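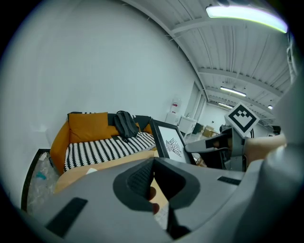 Is the Katene press recorder worth buying if you only cover a protest or two a year?

Probably, as long as you already own a decent phone and don't expect the recorder to replace it. It does one job, which is to capture clean speech in a loud crowd and keep a copy somewhere safe.

I cover city hall and the county courts for a small paper. Street work comes up when there is a march or a vigil, and for years I used my phone for everything. The trouble with that is simple. If the phone gets dropped, taken or runs out of battery, the interviews go with it. I bought the Katene in March and have used it at four marches, two long council meetings and one very windy press conference.

Sound

Voices are clear at arm's length, even with drums and a bullhorn close by. Past six feet or so the crowd wins. The clip-on mic has a foam cover that handled the wind well, though it came off once in my bag and I had to dig for it. There is a low-cut switch on the side. I leave it on outdoors and turn it off for council meetings.

Battery and storage

Katene says 24 hours of recording. I have never needed that much, but I ran it from late morning until after 9 p.m. without charging and still had two bars left. The built-in memory holds roughly 248 hours at the middle setting. At the highest setting it fills much faster, and I couldn't hear enough difference to bother.

Backup

The recorder pairs with a phone and sends a copy of each file to Vavbridge, the storage service Katene uses. The first year is included. Uploads were fine on side streets and very slow in the middle of a big crowd, when everyone's signal was bad. Files wait in line and go out later, so nothing was lost – but don't count on the copy being there the minute you stop recording.

You can lock the recorder with a four-digit code. Set this up before you leave the house. The menu is small and the buttons are stiff.

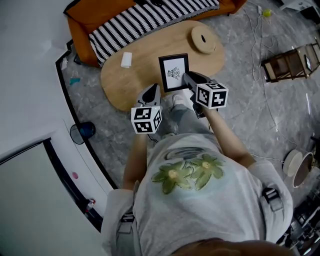 Compared with the Prommont

The Prommont costs less and has a better screen. It also has a louder speaker for playback, handy when checking a quote. It has no backup of any kind, and the case feels thin. For office interviews I would buy the Prommont. For street work I would take the Katene.

What I didn't like

The belt clip is weak. File names are just numbers, up to 4000, and you can't change them on the device. The manual covers the lock code in two lines.

I'm keeping mine. I would skip the Bomenum carrying case sold with it – a padded sunglasses pouch fits fine.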